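How Seeds Travel
Young Gardeners' Pages - Ikdale Garden Trust

Plants cannot walk. Their roots hold them in one place for their whole lives. Their seeds, however, can travel a long way, and a seed that lands far from its parent has more light, water and soil to itself.

Seeds That Fly

Some seeds are carried by the wind. A dandelion seed hangs beneath a tuft of fine hairs, which works like a parachute. Maple seeds have a flat wing and spin as they fall. This slows them down, so the wind has time to push them sideways.

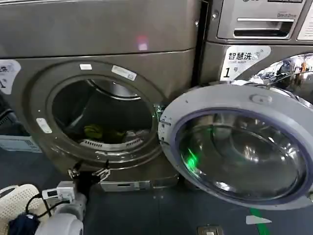

Seeds That Hitch a Ride

Burdock seeds grow inside a round, prickly case called a bur. Each prickle ends in a tiny hook that catches on fur, socks and sleeves. The bur may be carried across several fields before it drops off.

Other plants offer a meal. Birds eat blackberries and cherries, and the seeds inside come out later in the birds' droppings. Squirrels bury acorns in the fall and do not always come back for them. An acorn left in the ground may grow into an oak tree.

Seeds That Float or Pop

A coconut has a thick, light husk filled with air, so it can float on the sea. Touch-me-not plants use another method. When their pods are ripe, they burst open and throw the seeds out. 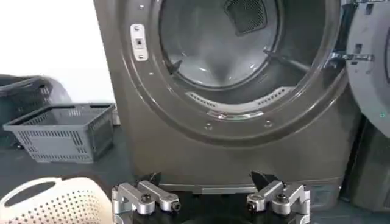
Seeds in Our Garden

Each October, school groups visit the Vullus Meadow to collect seeds with our staff. Last year's visitors gathered seeds from 7 kinds of wildflower and filled 148 paper envelopes. The seeds are kept cool and dry in the Krishnan Seed Room until they are needed for planting.

Try It Yourself

Ask an adult to help you find 2 different kinds of seed. Drop them from the same height and watch how they fall. Write down which one lands first, then try again outdoors on a breezy day. Please do not put any seeds in your mouth - some are poisonous.

Page last reviewed: 22 January 2026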